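Right, a long one from me, so put the kettle on. I want to talk about the Fullix invoice emails, as I've now had 214 of them forwarded to me by lovely, worried people and I'd sooner answer you all in one go.

Reading time: 6 min

For anyone who has missed it: Fullix is the little booking and billing tool that a lot of small shops use. Someone has been sending out emails made to look like Fullix invoices, with a link to a page that asks you to sign in again. The page is a copy, and a rather good one (even the wobbly logo is right).

The first one I saw came from a reader in Nidport who runs a bakery. Invoice number 1924, eight days overdue, very polite. She very nearly paid it while the bread was in!

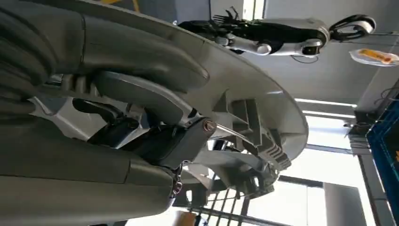
Do I need to change my password if I only opened the email?

Opening the message on its own shouldn't have given your password away. Change it if you typed it into the page, and anywhere else you use the same one.

The bit I'd really like you to look at is your mail forwarding. In six of the accounts I've helped with, somebody had added a rule that sent anything with "payment" in the subject to an outside address, and a new password doesn't remove that. You'll find it under Settings, then Rules, and if there's one you don't remember making, take a screenshot and then delete it.

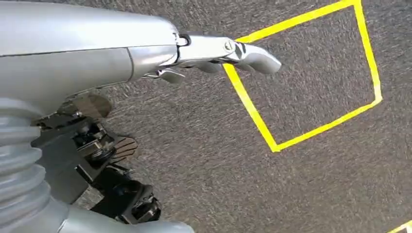 Last updated: 9/3/24

A few of you have asked about the Sqalli browser add-on. I've had it running at home and I do like it, it flagged the copied page straight away, but it missed the second address when the senders moved. So keep it by all means, and still type the Fullix address in yourself.

Gronska, who host my own mail, were very kind on the phone and are
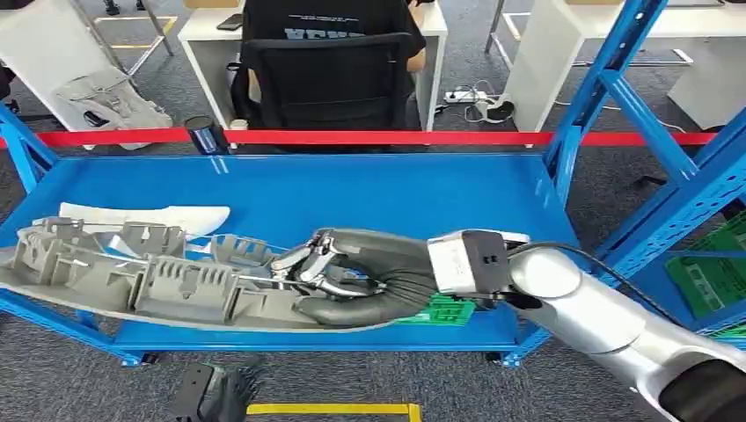

now blocking both addresses at their end, so if your mail is with them too you may find the whole thing has gone quiet. Do check your junk folder all the same, I found two real bills in mine, one of them from April.

Keep forwarding the odd ones to me, please, with the full headers if you can manage it. I'm slow but I do read them all.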